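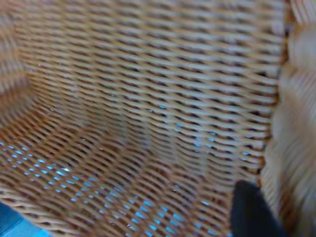 Wrist camera view, down in the wicker basket, with one finger at lower right.

Minami Wrist Camera Kit for two-finger grippers
Sold and supported by Liltomine
In stock, ships from our Makamthorpe shop

Hi, and welcome to the page for the thing I get the most email about! I've been selling the Minami kit through Liltomine for a while now and I still use one on my own bench pretty much every day, so this page is a mix of the official stuff and me rambling about what it's like to live with. Skip down to the box contents if that's all you came for.

What it is

The Minami is a small color camera on a bracket that bolts between your arm's wrist flange and the gripper. It looks straight down the fingers, so whatever the gripper is reaching for, you're looking at it too. One cable runs back along the arm to your computer. No separate power brick, no box of electronics hanging off the elbow (I had one of those on an older setup and I caught it on everything).

I sell it mainly to people doing bin and basket work, meaning reaching into a container and getting things out or putting things in. An overhead camera is great until the arm swings over the container and blocks its own view. With the camera riding on the wrist you keep looking all the way down.

What you'll see up close

Go take another look at the shot up top. That's what I mean by close! The wicker is all around you, the middle of the back wall is nice and sharp, and you can pick out single strands going over and under. The walls at either side go soft, the right one especially, and that's normal for a fixed-focus lens this near to something. If you need the whole container crisp at once, keep a second camera overhead and let the Minami do the last bit of the reach.

I like wicker for trying out a camera. It's a busy texture with a lot of tiny dark gaps, and software that does fine in a smooth plastic tote can get very confused by it. The blue is useful too. You can see it peeking through the weave in the floor and a little in the back wall, and there's a wedge of it at the bottom left corner. Strong blue against warm tan is easy to separate by color, so if you get to pick your work surface, pick something that doesn't match your container. A mat costs next to nothing and it has saved me more hours than any setting in the software.

The finger is in view on purpose, by the way. People write and ask if they can angle the bracket to get it out of the way. You can, there are 2 tilt positions, but I'd leave it where it is. Having a fingertip in the picture gives you a fixed reference, and if it shifts you know something got bumped. The black finger shows up really well against light materials. If you handle a lot of black parts, order the Susilari finger covers in a lighter color (see add-ons).

What's in the box

Camera with lens fitted
Wrist bracket, 2 tilt positions
15-foot cable with strain relief
Bracket screws, 6 of them (you need four, the others are for when you drop one under the bench)
Hex key
5 reusable cable ties
Printed setup sheet

The gripper, the arm and the basket aren't included. I know, but I've been asked about the basket more than once.

Fitting it

Power the arm down. Take the gripper off, put the bracket on the flange, put the gripper back on with the longer screws from the kit. Plug in the camera before you tie down the cable, move the wrist through its full range by hand, and only then tighten the ties. I did it the other way around the first time and pulled the plug halfway out on the very first rotation.

The bracket adds a little thickness, so your tool center point moves. Measure it on your own arm and type the new number in. Please don't skip this one! Most of the "my robot is pushing into the bottom of the bin" emails come down to an old offset still sitting in the settings.

Things I don't love

The lens doesn't zoom and you can't refocus it on the fly. The cable is a bit stiff out of the bag, and it relaxes after a few days but it fights you at first. There's no built-in light either. In soft, even room light I've never missed one, but if your bench sits in a dark corner you'll want a lamp nearby. And deep, narrow containers are a squeeze with any wrist camera, this one included. Measure the opening against the bracket drawing before you order.

Add-ons

Susilari finger covers, pair. Slip-on, grippy, in black, light gray or white.
Spare cable, same length as the one in the kit.
Flange adapter. Tell me your arm model in the order notes and I'll check which plate fits.

Shipping and returns

Orders in before noon go out the same day, Monday to Friday. You've got 15 days to send it back if it doesn't suit you, and scuffs on the bracket are fine, I expect you to try it on. A cut cable is not fine.

Stock note, Fri 10 February: the light gray finger covers are sold out, black and white are here. The new batch of right-angle cables has slipped to July, so if you've been waiting on one of those, the straight cable with a gentle loop at the wrist works well and I'd go ahead with that.

Questions

Use the contact form and tell me your arm, your gripper and what you're reaching into. A phone photo of your setup helps a lot. I answer these myself, usually in the evening, and I'd much prefer to talk you out of the wrong bracket than have you mail it back.

Add to cart
Download bracket drawing
Download setup sheet
Back to cameras and mounts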